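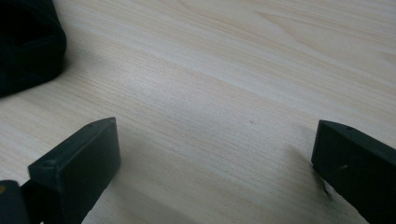 Open Day

Olaia Lozano got to the Gorkenetti building at ten past nine and had to park on the grass. A boy in an orange vest waved her in beside a van. Her letter said Visitor 71. At the desk they gave her a badge that said the same thing, and a map with the restrooms circled.

She had worked on the packing line at Gittins for most of her adult life. In April the line was going over to Ponari machines, and the letter had invited her to come and see how they were taught. Her supervisor had told her it would count as a paid day. She had asked him to put that in writing, and he had.

The demonstration room was on the second floor. The table was pale wood, with a fine grain that ran across it at a slant. Olaia noticed the table first because it was nicer than hers at home.

"You'll be holding this," said the woman in charge. Her badge said Fumiko Sakamoto. She held out a gripper with two black fingers. "Squeeze and it closes. Let go and it opens. Pick things up the way you normally would."

"I normally use my hands."

"Yes. Try to forget that."

Olaia took it. It was heavier at the front than she wanted it to be. She held it over the table with the fingers wide apart and nothing between them but wood.

"What am I picking up?"

Fumiko set down a small Flestik carton, the kind Olaia had packed every day for years. Olaia brought the fingers in on either side of it and squeezed. The carton tipped over.

"That's fine," Fumiko said. "We keep those too."

"You keep the bad ones?"

"We have 3,000 from this week. A lot of them look like that."

She tried again. On the fifth go she got the carton up and turned it so the flap faced her. She did that without thinking. On the line you always turned the flap toward you, so you could see whether the glue had taken.

Fumiko leaned in. "Why did you turn it?"

Olaia told her about the glue. Fumiko wrote it down on the back of a visitor map, and then asked how often the glue failed. More in winter, Olaia said, and more on Mondays, when the pot had been off all weekend.

"We've had people in here since January," Fumiko said. "They all put it straight in the box."

"Did any of them pack?"

"They were students, mostly."

A man with a badge that said 91 was waiting by the door for his turn. Olaia didn't give up the gripper. She picked up the carton, turned it, looked, and put it down, and then did it again, slower, while Fumiko watched the flap. Her wrist was starting to ache in the usual place.

"Could you come back next week?" Fumiko asked. "We'd pay you for it."

"How much?"

Fumiko told her. It was nearly twice what Gittins paid.

"And after April?"

Fumiko looked at her map with the writing on it. "I don't know about after April," she said. "I can ask."

"Put it in writing," Olaia said, and handed the gripper to the man by the door. She showed him where to put his thumb.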